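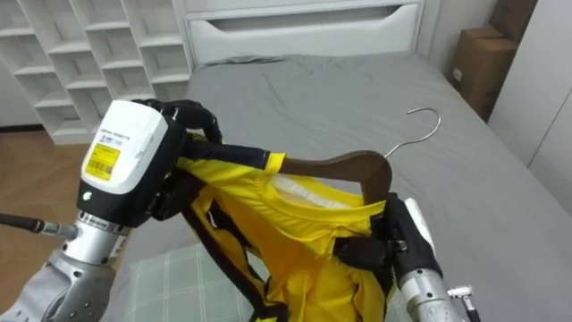

*Slide 1. Yellow garment with black trim on a wooden hanger.*

# Mounting and write-up in one-frame thematic exhibits

Speaker notes, Plendside Stamp Club, 10 May 2023

**Slide 2 - Scope**

- One-frame class only. Multi-frame entries follow the same page rules but are judged against a separate plan requirement.
- A frame at Plendside holds 16 pages in four rows of four. Entries printed on double-width sheets use 8 sheets. Do not mix the two widths in one row.
- The revised club rules apply from the October show. Copies on the side table.

**Slide 3 - Title page**

Say early: the title page is the first thing judged and usually the last thing written.

- Title, one-paragraph statement of purpose, plan, short list of references.
- The plan lists chapters. It does not list stamps.
- The title must match the contents. "Textiles in the Post" commits the exhibitor to fibre, weaving, dyeing and trade. "The Dyer's Trade" commits the exhibitor to one chapter of that, and it fits in a frame.
- A philatelic item on the title page is optional. If used, it should be relevant to the title and it gets a caption like any other item.

**Slide 4 - Page layout**

- Paper: acid-free, off-white or pale grey, 160 gsm or heavier. Bright colours compete with the material.
- Same margins on every page. Wider left margin only if the pages are also kept in a binder.
- Covers may be overlapped or windowed where only the marking matters. Leave enough showing that the rate can still be checked.
- Photocopied reverses: reduce by at least 25 per cent so that they can't be taken for originals.

Pause here. The windowing question always comes up and it is quicker to deal with it before the Otomov pages.

**Slide 5 - Write-up**

Two kinds of text, kept visually apart:

1. Thematic text - carries the story from one item to the next.
2. Philatelic text - states what the item is: issue, printing, perforation, rate, route, marking.

One typeface, two styles. Roman for thematic and italic for philatelic is the usual choice. Ten-point is the practical minimum at frame distance.

Read out the before and after versions:

- Before: "A lovely cover showing the colour of the original dye."
- After: "Registered cover, Cabrera to Plesum, double-weight rate. Transit mark on reverse."

The second version can be checked by a judge. Delete adjectives of rarity unless a census or catalogue reference follows.

**Slide 6 - Worked case: the Otomov locals**

- Printed in sheets of 500, two settings. The second setting has the wider gutter.
- Recorded total across both settings is 2,069 stamps, used and unused.
- Show one example of each setting side by side and put the gutter measurement in the caption. A whole page of the same stamp adds nothing in a thematic entry.
- Forgeries: the paper is too white and the perforation is too regular. If a forgery is shown, label it in the caption and mark it on the mount.

**Slide 7 - Mounts and protectors**

- Clear-backed mounts for stamps, corner mounts for covers. No hinges on unused material.
- Polyester protectors, open at the top, one page each. PVC is not accepted.
- Number pages on the back of the protector, lower right, in frame order.
- Trial-mount the full set at home on a table or floor before delivery and check the row ends. A chapter break in the middle of a row is acceptable - a heading with nothing under it is not.

**Slide 8 - Common deductions**

- Plan and chapters do not agree.
- The same issue used in several chapters with no new thematic point.
- Modern mint sets where postally used material is available.
- Postcards with no postal marking, included for the view side.
- Spelling of place names inconsistent between caption and postmark. Use the postmark spelling, with the current name in brackets.

**Slide 9 - Delivery**

- Entry form and a copy of the title page go in together.
- Pages in frame order in a rigid box, inventory on top, insured value on the form.
- Late synopsis pages are not forwarded to the judges.

Questions. Leave slide 5 on the screen.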